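# Chapter 2: What Counts as a Saving?

Most books on household and workshop economics begin by telling the reader that buying well is cheaper than buying often. I used to teach this myself. I am less sure of it now, and the first task of this chapter is to ask what the claim rests on.

Take the worktop. Sellers like to say that solid wood "pays for itself". The Westa price list gives 612 for a butcher-block top and 70 for the plainest board of the same size. For the sum to come out even, the cheap board must be replaced eight times before the good one is replaced at all. Who has seen that happen? The seller's leaflet says 20 years of use, but does not say who used it, or for what.

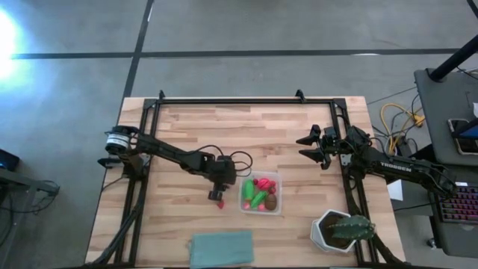
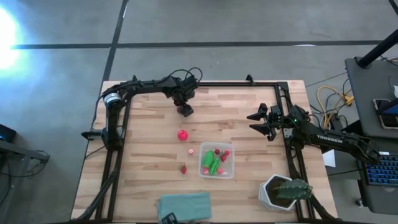

Butcher-block tabletops on a grey concrete floor.

*Zainab Okonkwo*

The usual reply is that a good top can be sanded and oiled. So it can. The reply leaves out the hours, the oil and the days on which the surface can't be used. When these are left out of one column and put into the other, the comparison is worth very little, and students should get into the habit of asking for the missing column before they look at the total.

A second trouble is the word "lifetime". Noel Villanueva's survey of rented workshops in Stondholm found that tops were mostly thrown out when a tenant moved, whatever state they were in. If so, how long the wood could have lasted tells us nothing about what it cost.

None of this shows that the cheap board is the better buy. We do not yet have the means to say. Section 2.1 sets out how to work out cost per year of use, and then looks at two cases where the method gives a plainly silly answer.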